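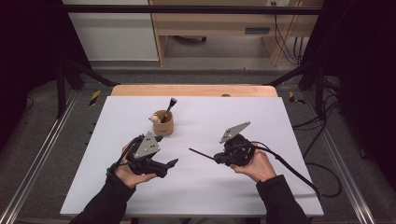 I have been meaning to write about timestamps for a good long while now, and every time I sit down to do it I end up fixing one more thing in the code instead, so tonight the laptop is staying shut (well, apart from this window) until I've finished the post.

For those of you who are new around here, most of my evenings go into a little program called Tondimard. It takes the recordings we make with the hand-held grippers, lines up the left one and the right one with the head camera, and spits out something a policy can learn from. When I started it I thought the lining up would be an afternoon's work. That was five months ago!

The trouble is that every camera has its own idea of what time it is. In the beginning I simply trusted the clocks, and the trained arm would reach for things with great confidence and close its fingers a touch too soon, every single time. I blamed the learning rate. I blamed the network. I spent a whole weekend rewriting the part that crops the pictures (it needed it, to be fair). Then I finally plotted the two gripper streams on top of each other and found them up to seven frames apart by the end of a long take, and I had to go and make myself a sandwich. 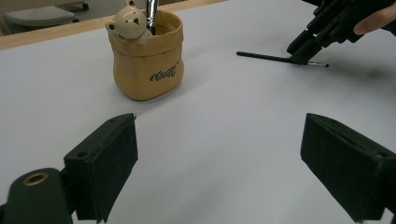 Brustville, January

Paintbrushes have been the best test I've found so far. A brush handle is thin, so when a gripper closes on it the width signal has a nice sharp corner, and if the other gripper's camera has a view of the same moment you can match the two and see how far off you are. Tondimard now does this by itself. It finds the corners in the width signal, looks for the motion to stop in the other view, and slides one stream along until they agree.

I ran it over 298 takes last night while I slept, which I still find a bit magical, and this morning there were only two it refused to line up. In both of them the tracker had lost the left gripper for a stretch, so there was nothing sensible to match. I've added a check that throws those out with a plain message. The old version printed four screens of numbers and then crashed, and I can't say I miss it.

Something else I changed, and should have changed much sooner: the drift is now fitted as a slope for each take. I used to work out a single offset and call it done, which looked lovely at the start of a recording and got steadily worse. If you have been using the branch I put up under the name Vostthorpe, please pull again, and delete your cached offsets first or you'll get the old ones back. I did this to myself twice.

Next on my list is the planner. Shenoy, the little viewer I use for replaying takes, can already draw both gripper paths in one window, and I'd love for it to show the planned path next to the recorded one, with a slider, so I can drag back and forth and see where they part ways. The drawing is easy enough. Getting the slider to stay smooth on long takes is another matter, and I have a half-written cache for it that I'm not proud of.

If anyone reading has a tidy way of fitting drift when a take has only one good grasp in it, the comments are open and I'd be very glad to hear it. For now I'm borrowing the slope from the take before, and it bothers me a little more each time I run it.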